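Open evening at the Londach workshop, Thu 28 September

Four of us drove over to Londach to see the Starkar build, a hand-held gripper the members have been putting together since August. The workshop is 20 minutes from the station on foot, and the sign on the street door still says Torholm, the name of the previous tenant. Ring the lower bell.

The evening started with a short talk on the parts list. Their spending so far is 140 dollars, most of it on motors and a second set of fingertips. The body has been redone more than 52 times by their own log, mostly small changes to the angle of the grip. They read the numbers off a sheet and passed it around.

After that people picked up the tool and tried it on trays and other light things from the kitchen shelf.

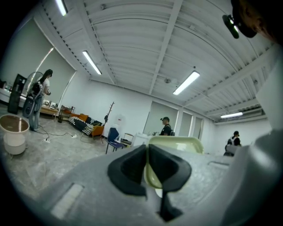 Peng Makers' Club – Visits and Exchanges

The fingertips are black rubber and come together in a V. A plastic tray with a rounded rim is a fair test for them, and we asked about thin edges in particular – our own jaws at home drop anything with a lip. Their advice was to use softer rubber and close more slowly.

We also asked about wear. The hinge pins are plain steel and get replaced every few weeks. The wiring is the part they are least happy with, and they want to reroute it before winter.

Files for the body are on the shared drive in folder 3519, along with the parts list. Starkar will come to us for the return visit once the new wiring is in. Anyone who wants to bring a build that evening should put it on the sheet by the door.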